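PRESS RELEASE - for immediate use

Florudstead repair mornings to run through to July

Free mending sessions in Florudstead are to carry on until the end of July after a busier spring than anyone planned for. Organisers Kostow confirmed the extra dates this week.

1,698 items brought in since the sessions started. Lamps, toasters, coats, a lot of zips. More than half went home mended, the rest went home with advice or a parts list.

The mornings run at the Urban hall on Morkimano Street, doors 9.30am, last items taken at 12. No booking. Bring the thing, bring any bits that have fallen off it, bring the plug lead if it has one. One item per person when it is busy, two if it's quiet.

What can be looked at:
Small electricals, mains or battery
Clothes, bags and curtains
Wooden chairs and stools
Bikes (brakes, gears, punctures - no e-bikes please)
Toys

What can't: microwaves, anything gas, televisions over 32 inch, and fridges. We have been asked about fridges a lot. Sorry.

New for the summer is a sewing table for beginners, 7 places each morning, first come first served. Machines and thread are provided. People are welcome to bring there own fabric, and trousers that need taking up are a good place to start. Children over ten can join in with an adult sat next to them.

Kostow is also asking for donated tools. Small screwdrivers most of all, then soldering irons, fabric scissors and bike pumps that still hold air. Drop off at the side door during session hours, not before, as the hall has a playgroup in until 9.

The sessions have 51 people on the helpers list at the moment and could do with more, especialy anyone handy with electricals. Training given. Two mornings a month is plenty.

A spokesperson for Kostow said: "We thought we'd get a few dozen toasters and that would be that. The queue was down the steps by ten. July gives us time to work out what to do for the autumn."

Costs for the extra weeks are covered by a £200 gift from Urban, who own the hall, plus the tin by the door. Tea is 50p.

ENDS

Notes to editors
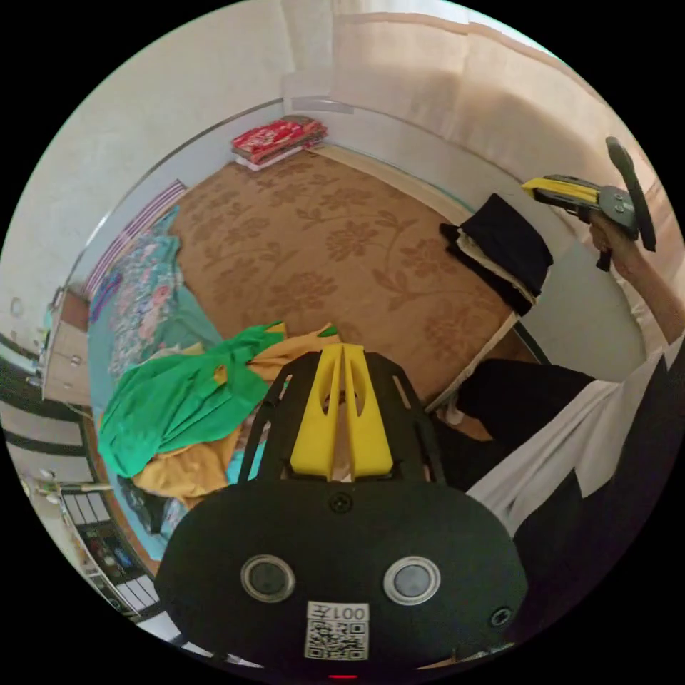 Session dates are on the hall noticeboard and on the Kostow web page. Press welcome at any morning, before 11 is best - after that it gets loud. Please ask people before taking their photo.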